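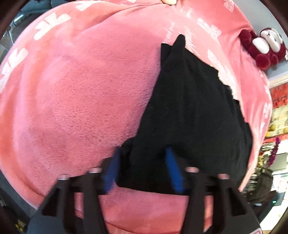
Miyazaki said she did not believe the pads were worn at all, and that the Savico unit had been losing its grip on cloth ever since Tedard changed the finger spacing.

The log shows 46 dropped picks out of 493. Tsuchiya had promised pads good for a whole season. No one present gave that much weight.

Discussed: swapping the pads every 500 picks, as the Hutano manual says. Miyazaki asked who had tested that figure, and on what fabric. No answer – carried over from August.

Agreed: check the finger bolts before each shift and write down any that have moved. Wipe the pads with a dry cloth, no cleaner. Keep 2 spare pads at the bench.

Not agreed: the paid service visit. Tedard to send the old spacing first, in writing.

Closed 4:40.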